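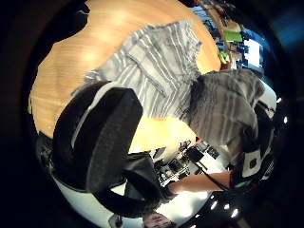
Quick page for the cloth weekend, before I forget what was what. More to come in September when the second lot is done.

## Why we did it

Stanwood had a bag of striped cloth going spare, all greys, and Nouhaila Salem said she'd take the lot if someone else did the sorting. So -- the sorting. Folding, measuring, deciding what is a table runner and what is a duster. Took far longer than planned. 29 pieces kept in the end, 13 put by for rags, and the tea towels went back to Karras as they weren't ours to begin with.

Notes below in no real order. Typed fast, sorry for the spelling.

## The cloth

**Grey and white stripe, laid out flat.** Thin white stripes, grey ground. Bit rumpled still. I like it unironed but I am told I'm wrong about this.

**The frayed edge.** Along one side only. Two camps here -- Rafail wants it hemmed, Nouhaila wants it pulled out further into a propper fringe. My vote is fringe. Less sewing.

**The other grey stripe, bunched up.** Stripes again, different piece of work altogether when it's gathered like that. Softer to look at. Would do for a cushion if there's enough of it, havn't measured.

**Stripes against the table.** Pale wood with that honey colour in it, and grey next to it looks better than I thought it would. Had been dead set on blue. Gone off blue.

## How we sorted

Nothing clever. Lay it flat, smooth from the middle out, look for holes, look for stains, turn it over and look again. Anything longer than 90 cm goes on the runner pile. Anything shorter, napkins or patches. Anything you wouldn't want near your plate, rags.

Rafail Gavalas did most of the measuring and wrote the lengths on bits of paper, pinned at the corner. Please leave the pins in untill the piece has been cut! Two came off in the bag last time and we had to start over on those.

Stripes that run on the slant when you lay the cloth down square -- check them twice. Might be the cloth, might be you. Usually me.

## Washing

Washed one test piece at 30, cold rinse, hung over the door. Shrank a bit in length, hardly at all in width. So cut long. Everything gets washed before hemming, no exceptions, even the ones that look clean.

Fringed ones go in a pillowcase, tied shut. Otherwise the threads knot up with everything else in the drum and you spend an evening with nail scissors.

Ironing: damp, from the back, hot. Or don't.

## The fringe, if we go that way

- Pull the loose threads first, the ones that come away by themselves
- Trim what's left to an even line
- Then draw the cross threads out one at a time, slowly
- Stop at two fingers' depth
- Run a line of stitching above it or it will keep going

Nouhaila did a trial on a scrap and it came out very nice. Slow though -- most of an evening for one short end. Hemming is quicker if you've got the machine out anyway.

## What goes where

Runners -- 7 of them, four for the long tables, the rest spare. Napkins -- as many as we get out of the short pieces, don't mind if they don't match, all grey stripe anyway. One big one for Dokon, promised in spring, do not cut it up.

Patches in the shoe box with the lid. Rags under the sink.

The Kidalix order is separate and plain, no stripes, please don't mix the two piles. It happened once allready and it took ages to pick apart, grey on grey under a bad bulb.

## Still to do

Hems on the runners. Decide about the fringe (see above, argue with Rafail). Find the white thread, the good one, not the one that snaps. Cushion, maybe. Press everything again before it gets handed over as it'll all have creased in the bag by then.

If you want a piece off the rag pile, say so before it goes, some of it is perfectly fine in the middle and only gone at the edges. Would make decent pot holders doubled over.

Updated 7th August. Will add the finished runners when there are some.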